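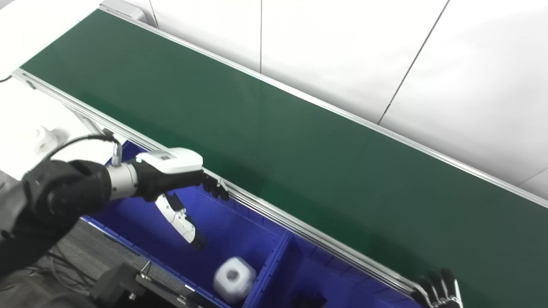
Stadumberg wrote on 14 April 2019:

> We record at 30 Hz and still get a policy that dithers at the rail.
> The hand comes in over the edge of the belt, stops, backs off a bit
> and comes in again. We have 500 demonstrations of the belt-to-bin
> task, all done by remote control, so I don't think it's a shortage
> of data. Has anyone tried trimming the pauses? Our operators wait
> for parts to arrive and the hand just hangs there.
>
> Also, does anyone teach the grasp by hand first and only teleoperate
> the transfer?

Yes to both, with some caveats.

Trimming first. We cut every stretch where no joint moved more than a set threshold for longer than 45 frames. It helped with the dithering and broke the timing. The policy learned that a part is always within reach by the time the hand is over the belt, so it closed on nothing when the feed ran slow. We put the pauses back and labelled them as a separate phase instead. If your log has a belt encoder channel, feed that in as well. Ours was recorded but left out of the observation vector for the first two training runs, which was my mistake.

Second, check where your operators park. Two of ours hovered with the fingers nearly straight over the belt, and a third kept the fingers curled down over the near rail between parts. Mixed together, those two habits give the network two rest poses and no reason to prefer either. We now fix one start pose in the operator sheet and reject any episode that begins elsewhere. Of the last batch we threw out 36.

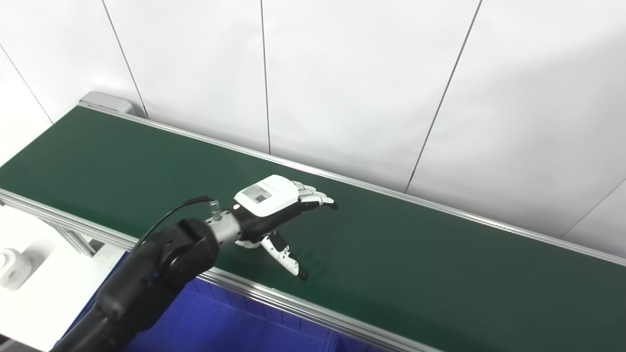

Bayram replied off-list and agreed to have this part copied here:

> Guiding by hand works for the arm but not for the fingers. You can
> push the wrist where you want it, but you can't shape a thumb and
> four fingers around a part with your own hands in the way. We ended
> up guiding the arm and closing the hand with a foot pedal, and the
> grasps all came out the same.

That matches what we saw. Hand guiding gave us cleaner approach paths — less overshoot near the rail — but the head camera picked up the demonstrator's sleeves in nearly every episode, and the vision side latched onto them. Masking was more work than redoing the lot with the glove.

Current settings at Emel, for comparison:

Control rate: 30 Hz
Finger commands: position targets, not torques
Start pose: fixed, palm over the belt
Pauses: kept, labelled
Rejected: wrong start pose, dropped part, glove recalibrated partway through

I can post the phase labelling script once I've taken the hard-coded paths out of it. It reads the Stovidier log format only, so you'd need to convert.

One question back: are you logging the commanded or the measured finger positions as the action? We switched to commanded in April and the grip got firmer straight away.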